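Hand-held gripper budgeting

Hand-held gripper budgeting is the planning of purchases for a robot learning project in which people carry the gripper by hand and record household tasks. The term covers the tools themselves, their spare parts, the objects to be handled and the hours of the operators. It is usually treated apart from the budget for robot arms, which may be bought later or hired.

Overview

A typical plan begins with the list of tasks. Work with fabric, zippers and small metal parts needs fingertips that close evenly, and therefore the fingers are counted as consumables. Linkage arms and bushings are placed in a second group, with a longer life. Household objects are cheap, but they should be bought in several sizes and colours.

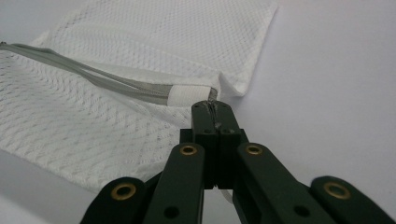 Labour is in most cases the largest item. Planners count the hours of recording, and also the hours of checking, which are easily forgotten in a first budget. Freight is a separate line for buyers in Australia, where small orders of parts can cost more to ship than to make.

Example of a plan

The Drotero project, planned by Hiếu Khúc, was budgeted for 8 hand-held grippers and 23 sets of replacement fingers. The grippers were quoted by the supplier Ralter at 766 dollars each, without the camera. A further 200 dollars was put aside for laundry articles and other soft goods. The order was approved in February, after a second quote from Hellström was found to exclude the bushings.

Criticism

The Flurnthorpe workshop has argued that a fixed number of spare fingers is a poor measure, as wear depends on the task and on the operator. It favours a small first order and a review of the wear after the first month of recording.

See also

Parallel gripper
Total cost of ownership
Spare parts management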